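Progress report to the Zomel Fund
Cornano shared solar and battery project
28 July 2026
Prepared by Inese Liepiņa

The grant pays for rooftop panels on the two rental blocks in Cornano, one shared battery, and the metering needed to divide the output among tenants. The last report ended with the roof survey. Since then the panels have gone up on both blocks, the battery has been delivered and bolted down, and the first block is producing power. The second block is finished on the roof but is not yet connected. We are behind on the connection and on the tenant billing setup, and close to plan on nearly everything else.

Panels and roofs

The lower block went first. The survey had flagged soft decking near the north parapet, and when the crew opened it up the damage ran farther than the core samples showed. We replaced the decking before any racking was fixed. The cost came out of the contingency line and the revised budget sheet shows it. The landlord has agreed in writing to carry any further decking repairs on that roof for the life of the lease.

The upper block had a sound roof and a different difficulty. Two vent stacks were not on the drawings we were given, and both sat in the middle of the planned array. Teodor Kurek redrew the layout with a break in the third row. We lost a little capacity that way, but moving the stacks would have meant opening occupied apartments.

Total panels installed across both roofs: 449. All of them passed the open-circuit test on the day they were wired. One string on the lower block later read low and was traced to a badly seated connector, which the installer replaced under warranty.

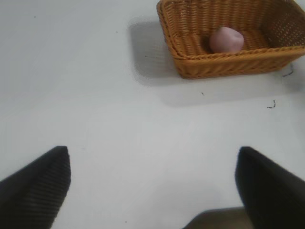
Cornano, July

Inverters and battery

The inverters are from Kuvillow, as in the original bid. Seven are in place and commissioned on the lower block. The upper block units are mounted and wired on the roof side only. Fan noise was raised by tenants on the top floor during the first warm week, and we have asked for a quote on rubber mounts and a short length of screening. If the quote is reasonable we will do both blocks at once.

The battery sits in the old boiler room of the lower block. The fire inspector wanted a second door closer, a heat detector tied to the building panel, and a clear sign on the outside wall. The closer and the detector are in. The sign was delivered with the wrong street number and has gone back.

We have run the battery at partial charge only. Full cycling waits on the utility's sign-off, and so we have no useful storage figures to give you yet. The daily logs are being kept anyway and will be attached to the next report.

Grid connection

This is where most of the delay has come from. Our application for the lower block went through in the ordinary way. The application for the upper block was returned because the transformer serving that street is already near the limit the utility allows for exported power. We were given two choices: wait for the transformer to be replaced, with no date offered, or accept a cap on what the upper block can send out.

We have taken the cap. Manju Prajapati ran the load profiles for both blocks against it, and on most days the tenants and the battery together would use what the roof makes. The loss falls on bright weekends in spring, when demand in the building is low. She has put the calculation in Appendix B, along with a version that assumes the cap is lifted later. The revised application is in and the fee is paid.

If the connection is approved as drafted, the upper block should be running before December. I would not promise anything earlier than that.

Metering and tenant billing

Each apartment is to get a credit on its bill for its share of the output. The share is equal per apartment, which is what the tenants voted for at the first meeting, and the meter work follows from that decision. Submeters are fitted on the lower block except in 11 apartments where we have not yet been let in. Letters have gone out twice. Elīna Rimkutė is now calling in person in the evenings and has made appointments for several of them.

The billing software has been slower. Ķēniņš, who supply it, had not handled a shared battery before, and the first test bills counted stored power twice: once when it went into the battery and again when it came out. They have corrected the fault and we are checking a second set of test bills by hand. No tenant has been sent a wrong bill. Credits for the months already produced will be paid together once the software is accepted. 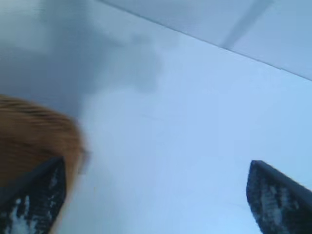 Graça Barros asked at the last tenants' meeting whether people who move out before the credits are paid will lose their share. She also wanted to know if the credit could be shown as its own line on the bill, so that a change in the utility's rate would not hide it. The answer to the first question is that they will not lose it. We hold forwarding addresses for everyone who has left since the lower block came on, and the payment will follow them. On the second, Ķēniņš say a separate line is possible and have added it to the test bills.

Attendance at the meeting was better than in the spring. Most of the questions were on money and on noise. A few tenants asked if they could add car charging in the rear lot. That is outside this grant, but we have noted it, and the conduit under the lot was laid one size larger than needed, so it stays possible.

Spending

Spending is within the total award. Three lines have moved:

Roof repair is over, for the decking described above.
Racking and labor is under — the upper block went faster than the bid allowed for.
Metering is over by $2,000, nearly all of it for return visits.

We ask the Fund to approve moving the unspent racking money to metering. It covers the overrun and leaves a small amount for the noise screening. No new money is requested.

The third payment is due on connection of both blocks. Since the upper block will be late, we would like to discuss whether half of that payment could be released now against the lower block. The installer's final invoice for that roof is in hand and is due at the end of next month.

Problems still open

The transformer limit may come down further if other buildings on the street connect before us. We have asked the utility to hold our place at the capped figure and are waiting for that in writing.

Access for the last submeters may not be complete by the fall. Apartments without a submeter would still get their equal share, but we could not show them their own use beside it.

The warranty on the battery requires a service visit in its first year by an approved technician. The nearest one is a long drive away and books up early. Teodor has reserved a date.

Work for the next period

Finish the submeters in the lower block and start on the upper. Get the battery signed off and begin full cycling. Accept or reject the billing software on the second set of test bills. Connect the upper block. Hand both roofs' maintenance files to the landlord, with the string maps and the isolator locations marked.

The next report will include production by month for the lower block, measured against the estimate in the original application.

Comments (4)

R. Dunmore
Is Appendix B posted anywhere? I only see A and C on the page.

Manju Prajapati
It was left off the upload. It should be there now, under the budget sheet.

topfloor_east
The fans are worst between noon and three. Please do the rubber mounts even if the screening turns out too expensive.

Joan P.
Our building is on the same street and we were thinking of applying too. Did the utility tell you how much room is left on the transformer or just that it was near the limit?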